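Gastden Swap Shelf
@gastdenswaps

1/ right, thread on the kitchen swap shelf in Gastden as I keep getting the same questions in my DMs and I'm typing this on the bus

2/ what it is: a set of shelves in the old ticket office. You bring kitchen things you don't use, you take kitchen things you will. No money, no sign-up, no points. Been going since April

3/ 130 things in and out in the first month. mostly mugs. so many mugs. everyone in this town has a cupboard that won't shut

4/ open 9 till noon. if the shutter's down, please don't leave bags outside, the rain gets them and then it's me carrying soggy tea towels to the tip

5/ YES please: plates, bowls, pans with handles still on, baking tins, jars with lids, cutlery, measuring jugs, rolling pins (we never have a rolling pin)

6/ NO thank you: anything with a plug, knives not wrapped up, non-stick that's gone flaky, plastic tubs with no lid. I know you think someone will have the lid. they won't

7/ chipped mugs, had a row about this in the replies last week. my view is a chip on the handle is fine, chip on the rim goes in the garden with a plant in it. Happy to be told otherwise but you won't change my mind

8/ mugs and spoons go faster than anything else, best brought in together
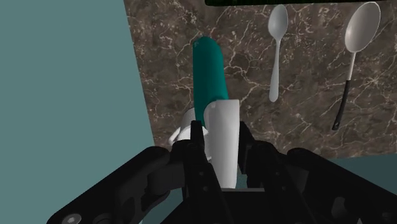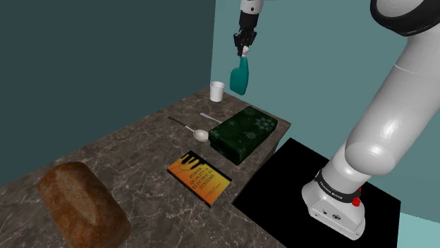

9/ HOW TO CLEAR A CUPBOARD (the lazy way)
take everything out. everthing. put it on the table. only put back what you've used since Christmas. the rest sits in a box in the hall for 3 weeks and if you haven't gone digging in it, bring the box to us

10/ exceptions: the big roasting tin, the cake tin shaped like a number, your nan's jug. keep your nan's jug

11/ tea stains come off with bicarb and a damp cloth, bit of elbow grease. someone in Hayes swears by denture tablets overnight, tried it, does work, kitchen smelled of mint

12/ please wash stuff before it comes in. I had a casserole dish arrive with casserole

13/ Wunimby are starting thier own shelf in the library porch, which is brilliant, same rules I think but check with them. They're short of saucepans if you're out that way

14/ someone asked about big boxes of matching crockery for weddings & parties. we don't keep sets, no room. try Ninar, the hire place behind the station, they do plates by the crate and you can send them back dirty (!!)

15/ also this account just passed 3,000 followers, which is more people than I can fit in a ticket office. hello. bring a rolling pin

16/ my stop. will do replies tonight. if you've got the blue enamel pie dish that went out this morning and you don't love it, I want it back, I've had regrets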